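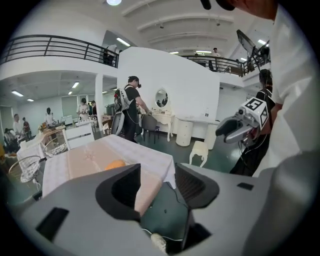

# Handheld gripper: ribbed pad on one finger, smooth on the other?

**yip_trukton**

Hello all! We've got a set of handheld grippers (the grey ones with black finger pads) and I've just been handed the job of looking after them, which I'm thrilled about. On mine the right finger has fine ribs on its inner face and the left has a rounded inner edge. It drops fruit now and then, oranges mostly. Are the pads meant to match? And the thin black cable that loops down between the fingers, should it hang like that?

**Byung-chul Ha**

Lovely things to work on, you'll enjoy it! Check the part numbers inside the pads before you swap anything. Ours are 224 for ribbed and 225 for plain, and we run ribbed on both sides because round fruit rolls far less. Wipe them with a damp cloth every 5 sessions. Oil from orange peel builds up in the ribs and you'd be amazed how much grip comes back!

For the cable: open and close the fingers fully, slowly, and watch the loop. If it touches a pad anywhere, take out the 2 screws under the housing, pull a little slack back inside and refit. And redo the zero afterwards with the fingers just touching. I forgot once and lost a whole afternoon's widths.

If yours has a marker cube on top, keep your hands off its screws while you're in there.

**Erik**

Mine came from Somdale with odd pads as well. Works fine on cups. Never tried an orange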